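Right, thread time. A few of you asked how the ute's gearbox crossmember saga finished up, so grab a cuppa, this one's long.

Quick recap for newcomers: old tray-back ute, original four-speed, and a howl in third you could hear from the next suburb. I'd been living with it for years by turning the radio up. Then in October it started jumping out of third on the overrun and the radio trick stopped working.

So the plan was a five-speed. Everyone with one of these utes does it eventually. The bellhousing pattern is the same, the clutch spline is the same, and then absolutely everything behind that is somewhere else.

The gearbox mount is the big one. On the four-speed it's up near the middle of the case. On the five-speed it's on the tailhousing, so the factory crossmember ends up holding on to nothing but air.

Options were: cut and shut the factory one, make one from scratch, or buy one. I can weld, but I weld like I ice cakes. It holds together and you wouldn't show your mum.

I looked at three bought ones. Daltero do a bolt-in that uses the existing chassis holes, Mekard do a slotted one that goes in a few different cars, and there was a secondhand thing with no name on it and a bend in the middle that the seller reckoned was "meant to be like that".

Went the Daltero. Mostly the existing holes, if I'm being truthful. I did not want to be lying on my back drilling chassis rails with swarf dropping into my ears. Done that once, had a sore ear for a fortnight.

It turned up well packed, powder coated satin black, all the bolts in a little bag with the sizes written on it. No instructions. There was a slip of paper with a web address that went to a page saying the instructions were coming soon.

Okay so, getting the old box out. Drain it first! I know. I KNOW. I pulled the tailshaft before draining and got a lovely warm stream of twenty-year-old gear oil up my sleeve.

The oil looked like metallic paint, too. Real glittery. If I'd had any doubts about pulling the box they went down the drain pan with it.

Top bellhousing bolts are the usual misery. The trick is to drop the back of the engine by letting the crossmember down a few centimetres, then come at them from behind with every extension you own joined end to end and a wobble joint on the last one. Looks ridiculous, works a treat.

Watch the distributor against the firewall when you do that, though. And undo the heater hoses or at least give them some slack. One of mine was on its last legs and I'd rather it had told me some other way.

While the box was out I did the rear main seal, the spigot bush, clutch plate, pressure plate and thrust bearing. The old clutch had 4000 km left in it at a guess, which is to say it would have failed the week after I put everything back.

Spigot bush came out with the wet bread method. You pack the hole with soggy bread, put in a close-fitting bar, whack it, and the bush gets pushed out. I'd always thought that one was a wind-up. Took most of a crust end and a bit of patience.

Flywheel went off to Georgiou's for a machine. They're the little shop behind the tyre place, been there forever. Charged me 90 bucks and had it back the next arvo, with the bolt holes chased as well, which I hadn't asked for.

New box in. Well, newish. It came from a wrecked wagon and I'd had it on the bench to change the seals and the shifter bush. Turn the input shaft by hand in every gear before it goes up, it takes a minute and it'd be a long way back down again.

Getting it up there by myself with a trolley jack and a ratchet strap was the worst part of the job and I won't pretend otherwise. Hire a proper gearbox jack. I have said this after each of the last few gearboxes and I'm yet to hire one.

Crossmember time. Offered it up and the chassis holes lined up straight away, both sides. I was so chuffed I told the dog.

Then the rubber mount wouldn't sit flat on it. The gearbox end was fine, but on the crossmember the studs were hitting the ends of the slots, 3 mm short of where they wanted to be.

First thought was that the bracket was wrong. Rang Daltero, got a human on the second ring, and he asked me very politely whether I'd loosened the engine mounts. I had not loosened the engine mounts.

Engine had been hanging at an angle with its weight on a jack, hadn't it. Everything had shuffled forward. Cracked the mount bolts, gave it a rock with a pinch bar, and the studs dropped into the slots like they'd been greased. Humble pie all round.

So if you're fitting one of these: loosen the engine mounts, put the gearbox mount in, put the crossmember in, leave the lot floppy, give it a good shake, and then tighten from the back forwards. Someone should put that on the coming soon page.

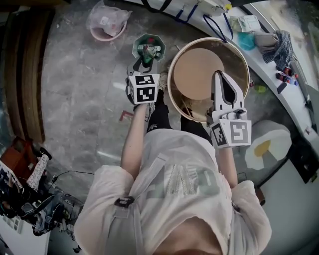
Next up was the rubber itself. I used the standard one from a Rellau kit and not the urethane. I had urethane in my last car and every bolt in the dash worked its way loose. It was like driving a paint shaker to work.

The folks who race theirs will tell you urethane all the way and fair enough, they've got helmets on. I carry firewood and the occasional couch. Soft rubber suits me.

Tailshaft! The five-speed is longer so the shaft has to be shorter. Measure with the ute sitting on its wheels, not with the diff hanging down off stands, or you'll pay for it twice. Push the yoke right home, pull it back out the amount your shaft shop wants, and measure from there.

Mine came back cut, balanced and with new unis in 7 days. Could've been quicker but they were waiting on a uni joint, and I had the speedo cable to sulk about anyway.

About the speedo. The cable screws straight in but the drive gear is for a different diff ratio, so I'm reading slow. That's the wrong direction to be reading! There's a plastic gear in a different colour that fixes it and I've got one on the way. Using the phone for speed till then.

Reverse light switch is a different plug. I soldered the old plug to the new pigtail with heat shrink over the top. Please don't use those blue crimp things under a car, you'll only be back there come winter.

Shifter comes up a bit further back than the four-speed one did. With the bench seat it's right there beside your knee, feels better than factory if you ask me. The tunnel hole needed opening up on the rear edge, nothing a pair of snips couldn't handle, and the original boot just covers it.

Filled it with the oil the book calls for. There's a lot of chat about fancy synthetics in these boxes and some of them are too slippery for the synchros. Go by the book, and fill till it dribbles out of the side plug.

Also, undo the fill plug BEFORE you undo the drain plug, on any gearbox, forever. An empty box with a stuck fill plug is a paperweight. That one isn't from this job but I still think about it.

First drive was down the hill and back at 6 in the morning in my slippers. Third gear is silent. I kept going back to it just to listen to nothing. Fifth on the highway has dropped the revs so far that I thought it had stalled the first time.

There's a faint vibration at one particular speed on light throttle. I reckon it's the pinion angle, as the tail of the new box sits a smidge lower than the old one did. Going to try a thin spacer between the mount and the crossmember and see if it moves.

Edit to the above, a couple of you have said check the centre bearing before mucking about with spacers. It's a one-piece shaft so there's no centre bearing on mine, but yes, good shout for anybody with the long wheelbase.

To whoever asked whether the Daltero crossmember clears a twin exhaust: don't know, sorry. Mine's a single down the left and there's a fist of room. The right side has the handbrake cable running through so I'd measure first.

And for the one asking about the Mekard again, I've got nothing against it! The slots would be handy if you weren't sure which box you were ending up with. You'd be drilling at least one side on a ute, going by their fitting chart.

Old four-speed is free to anyone who wants it for the case or the top cover. Third gear is confetti but the rest might be all right. You'll have to come and get it, it's not going in the post.

Spacer report when I've had a chance to get back under. Might be after the rain, the driveway's got a slope and the creeper has a mind of its own when it's wet.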